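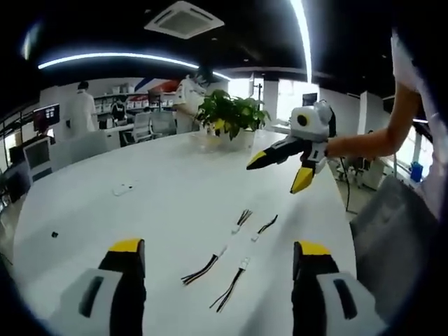
Plurnham Captions: README

Plurnham Captions is a collection of 2,121 image macro captions, the big white capital letters people put over and under a picture to make their coworkers breathe out through the nose. It holds text only. The pictures the captions were written for are not included, and after reading a few hundred of the captions you may find you don't miss them.

What is in the folder

captions.csv is the main file, one caption per row.
templates.csv lists the 16 templates the captions were written for.
duplicates.csv holds 625 near copies that were pulled out of the main file. Most of them are the same joke about Mondays.
notes.txt is a record of arguments over punctuation. It can be skipped.

Where the captions came from

Everything was submitted through the form on Sanano, a small picture sharing site that ran for four years and closed in December with a banner saying it would be back shortly. The form had a checkbox, on by default in the first year and off by default after that, which let people release their caption text for reuse. Only captions with the box checked after the change are in the main file. That cost us a lot of rows and, as far as we can judge, very little comedy.

User names were dropped before export. Sanano let people submit without one, and it would then thank them by an empty pair of quotation marks, so for many rows there was nothing to drop.

Columns in captions.csv

id: a number. Gaps are normal. A gap is a caption that somebody regretted.
template: the short name of the template, matching templates.csv.
top: the text above the picture. May be empty.
bottom: the text below the picture. Should be the funny part.
lang: language code. Nearly all are en. A few are marked xx, meaning the labeler could not tell and neither could we.
votes: net votes at closing time. Can be negative and often is.
tone: one of dry, silly, mean, wholesome, unclear.

Capitalization was left as typed. If you lowercase everything, please keep a copy of the original, as a fair number of the jokes are only in capitals and stop being jokes otherwise.

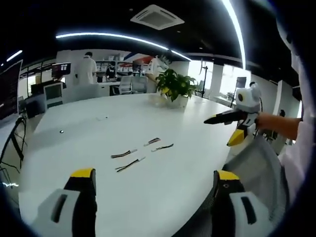 How the tone labels were made

Two people read every caption and picked a tone without seeing the other's choice. When they disagreed, a third person picked. When the third person picked something else again, the row got "unclear," which is the most popular label in the set after "dry." We tried a sixth label, "ironic," for one afternoon and removed it when one labeler had used it for everything and the other for nothing.

Do not treat "mean" as a safety filter. It marks captions that were rude to someone in particular, usually a brother-in-law. Captions with slurs or with full names of private people were removed by hand, and a few surely got past us. Send us the id and we will take the row out.

Removing duplicates

We used Heywood, our own matching script, with the threshold set at 12. Lower than that it misses captions that differ only by a comma. Higher than that it decides all cat captions are one caption, a position we have some sympathy for but could not defend in a README. The row with the most votes was kept and the rest went to duplicates.csv, with a kept_id column pointing back to the winner.

Known problems

The apostrophes are a mess. Sanano changed its text encoding partway through and told no one, so you will see both curly and straight ones, and in the oldest rows a question mark standing where an apostrophe used to live.

Votes from the last month are unreliable. Someone wrote a script to upvote one caption about soup. It is a decent caption about soup, but it did not earn that number.

Some captions make no sense without the picture. Some make no sense with it.

Loading

Any CSV reader will do. Fields are quoted, line breaks inside a caption are written as a slash, and a real slash is written as two. We are sorry about the slashes. The Ikton loader handles them if you pass the slashes option, and prints a warning if you forget.

License

Use the text for whatever you like, including commercial work, with a line crediting Plurnham Captions. The license covers the captions and labels only. It gives you no rights to any of the template pictures, and neither could we.

Changes

v3: slashes documented, soup row flagged.
v2: tone labels added, "ironic" added, "ironic" removed.
v1: first release, with the header row missing.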